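Guest Room Turnaround – Quick Tips

Sheets first, always. Strip the bed before you do anything else, get the wash going, then start on the room. Otherwise you stand there at 9 p.m. waiting on a dryer. Ask me how I know.

Pillows. Two per person, one firm one soft. Give them a thump outside. If a pillow folds in half and stays folded its done, cut it up for dusting rags or dog bed stuffing.

Mattress. Baking soda through a sieve, leave it 5 hours if you can, vacuum with the upholstery head. Go slow along the seams. No water on it. For old stains a dab of dish soap foam on a cloth, just the foam, then a fan on it till bedtime.

Bedside table. Small and round is best in a tight corner, no sharp edges at shin height when somebody gets up in the dark. Clear it down to almost nothing. Guests bring glasses, phone, pills, book, water, and they need somewhere to put it all. Remote goes on the lower shelf if you have one.

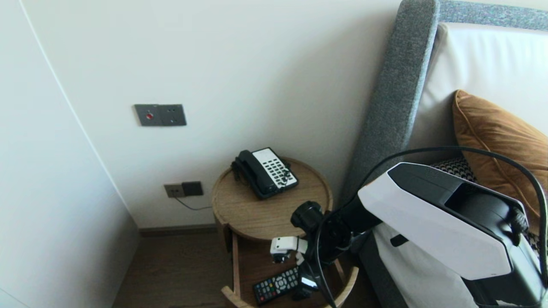
White rings on wood – try a little plain mayonnaise overnight, wipe off, buff. Sounds gross. Works on most finishes, but try it on the underside first. I used to use the Galska wax but they changed the can and now it goes on streaky. Plain paste wax is fine.

Buttons and keypads. Remotes, phones, light switches, all the stuff hands touch and no one cleans. Take batteries out of the remote. Cotton swab, rubbing alcohol, wring it out on the rim of the bottle so it's damp and not dripping. Go round each button. A wooden toothpick gets the gunk line. Coiled phone cords – unplug, run a damp cloth down them, then let the handset dangle and spin till the kinks come out.

Wall plates. Dry cloth only, or turn the breaker off and use a barely damp one. Never spray at the wall. Spray the cloth.

Smell. Open the window 6 minutes even in January. Better than any plug-in. I had a Bravon lavender thing in there one summer and my sister in law sneezed the whole weekend. 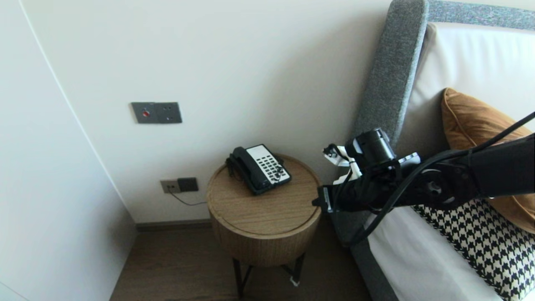 Blanket at the foot of the bed, folded so they can find it half asleep. Wool if you have it. Wash wool cold with a capful of hair shampoo, roll it in a towel, dry flat. Do not hang it, it will grow.

Hems and corners. Fitted sheet keeps popping off? Turn the mattress a quarter inch away from the wall, tuck the far corners first, near ones last. If it still pops the sheet is too shallow, no trick fixes that. Frimpong deep pocket ones have held up for me, teh cheap ones didnt.

Floor last. Under the bed too, all the way back. Old sock over a yardstick if the vacuum won't fit.

Towels on the chair, wifi password on a card, spare charger in the drawer. Done. Go make the coffee.

Comments (5)

dustbunny_h
Mayo got out a ring that had been on my mom's table forever. Left it two nights by accident, no harm.

Marlow77
What about veneer? Scared to try it.

gran_in_dadton
Veneer is OK if you don't leave it long, an hour or so then check. Olive oil works too.

pinecone
Quarter INCH from the wall? I can't get a finger in that. I pull mine out a good foot

lettie b
Thanks for the shampoo tip, I shrunk a good blanket last winter and could cry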